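Home Reviews Opinion Workshop Archive

The starter kit is the product
By Vilgot Holmgren
9 March 2026
7 min read

I have been putting off writing this one for a while, mostly because I like the people involved and I know at least two of them read this column. But I keep getting the same email in slightly different words, and the email goes: should our shop, or school, or little lab, buy the Trullow bench package? And I keep writing back something mushy. So let me try to be less mushy.

For anyone who hasn't run into it, Trullow is a practice package for small robot arms. You bring the arm. They send you the things the arm is supposed to work on, the software that keeps score, a fat binder of exercises, and a subscription called Ansari that sends you new exercises every month and lets you put your results next to other people's. The base box is $563. Ansari is $17 a month per bench. There's a bigger box at $929 that adds a second set of pieces and a phone number where a human being picks up, and I have called that number, and a human being did pick up, so credit where it's due.

Here's my opinion, up front, so you can get on with your day if you like. The box is very good. The subscription is mostly not. And the way the two are sold together annoys me more every time I look at the order page.

Let me start with the part I like. I've spent a fair bit of my working life watching people buy a robot arm and then have nothing for it to do. I mean that literally. The arm shows up, somebody bolts it down, it waves hello, everybody films it waving hello, and then there's a long quiet stretch during which someone goes looking for objects. They try coffee mugs. They try a stapler. At one place I visited they used walnuts, which are terrible, please don't use walnuts. Every object is a new little research project, and at the end of it you can't compare your week to anyone else's week because nobody else has your mug.

A standard set of dull objects fixes that. It's the same reason music teachers all use the same handful of scales. Signe Rustad, who used to run the training room at Jevness, told me once that she could tell how a new operator was doing just from hearing which exercise number they complained about at lunch. You can't do that with mugs. You can do it when everybody has the same pieces and the same list.

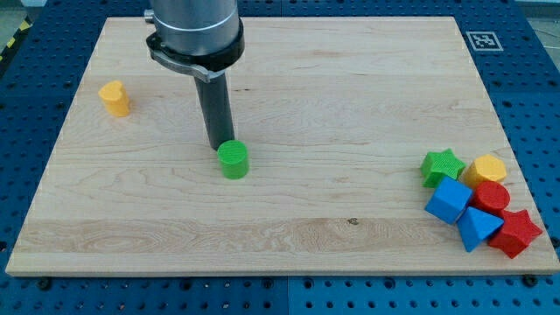 My main argument with the whole business is about what counts as a hard exercise. The binder goes from Level One up to Level Five, and the levels mostly climb by adding steps: move this, then that, then the other thing, then put them all back. Longer is harder, says the binder. I don't buy it. A piece standing by itself in the middle of a board, like that green cylinder under the tool, is one kind of problem, and it stays that kind of problem if you ask for it ten times in a row. The bunch over by the right edge is another kind altogether – a blue cube sitting in front of a green star, a red star tipped on its side against its neighbors – and if you told me to push only the blue triangle out of that crowd and leave the rest where they are, I'd want a cup of coffee and a quiet room first. That's one step! By the binder's counting it's a beginner task.

I brought this up with Ettore Bianchini, who writes a lot of the exercises, and he was perfectly nice about it. His view is that customers like to see a number go up, and that number of steps is something you can explain to a purchasing department. Fine. I get it. I've sat across from purchasing departments. But a person learning the work deserves a better map than that, and so does a person trying to figure out whether their new arm is any good. I'd rather have a Level Two that's all about crowding and a Level Three that's all about pieces that have fallen over. Steps can go in wherever you like after that.

Still, that's a gripe about a binder, and you can reorder a binder. I did mine with sticky tabs in an afternoon. Which brings me to the subscription, because the subscription you can't reorder.

Ansari's pitch is that you never run out. Each month you get a fresh pack of exercises, and you upload your runs, and there's a chart. I paid for it myself from October onward and did every pack they sent. The first one was great, I have to say. There was a sorting-by-shape exercise that made me rethink how I handle anything with points on it. The second was pretty good. After that it started to feel like the back of a cereal box. Same layout, different colors. Same layout, mirrored. One exercise was the previous month's exercise played backward, and I only noticed when I was nearly done with it and felt a weird sense of peace.

I don't think anybody over there is being lazy. I think there's a real limit to how many new ideas you can have about pushing blocks around, and they've promised to have some every single month forever, and that's a rough promise to make. Wenche Amundsen, who teaches an evening course and has more patience than I do, thinks I'm being unfair on this point. She says repetition is what her students need and they don't mind if it comes dressed up a little. Maybe so. But she also admitted she skips the monthly pack half the time and just has them redo the early exercises from the box. Which they already own. Which is sort of my point, Wenche.

Then there's the chart. Oh boy, the chart.

The chart shows your bench against other benches, by exercise, by time. Faster is higher. And it does something to people, I've watched it do it. Alvar Boström has one of the calmest shops I know, and he took the chart off the wall screen because his two best operators had started picking only the exercises they were already fast at. Nobody told them to. It's just what you do when there's a chart. I did it too! I spent most of an evening shaving a little time off an exercise I could already do in my sleep, and then I went to bed feeling as if I'd gotten something done.

What I'd like to see in place of speed is how often you mess up your neighbors. Did the other pieces stay put? It's the question any actual customer with an actual part on an actual bench is going to ask you. The software already saves where everything ended up, so I don't think I'm asking for the moon. Make me a chart of disturbed pieces per run and I'll look at it every morning. I might even pay the $17.

People ask me about Plonia as well, so let me deal with that quickly. Plonia is cheaper, there's no subscription, and you get a nice bag. The pieces are okay. The trouble is the exercises, which read as though they were written by someone who had a robot described to them over the phone. If you already know what you want to practice, get Plonia and keep the change. If you don't, the Trullow binder is worth the difference all by itself, sticky tabs and all.

And about the bigger box. The second set of pieces sounds like padding and I figured I'd hate it, but it's the thing I'd keep if I had to choose. Pieces get lost. Pieces go home in somebody's jacket. A set with a hole in it is a sad thing, because suddenly every exercise with a heart in it is off the list and you find yourself doing math about which ones are left. The phone line I could take or leave. The person I talked to was helpful and told me to turn it off and on again, and it worked, and I felt silly.

What bugs me is that you can't see any of this on the order page. The subscription box is already checked when you get there. You have to scroll down to uncheck it, and then a message pops up asking if you're sure, as if you'd left a baby on the bus. That's a cheap trick for a company whose main product is this solid, and I've told them so, and they said they'd think about it, and it was still checked when I looked this morning.

So if you're one of the folks who wrote to me: get the box. Get the big one if you've got more than a few people sharing a bench. Uncheck the thing. If you're curious about Ansari, pay for two months, do those packs slowly, write down the exercises you liked, and then cancel. Then go back to the binder and make the crowded ones your Level Two. I'd love to hear how it goes, and if anyone has a good exercise for pieces lying on their sides, send it along, I'm short on those.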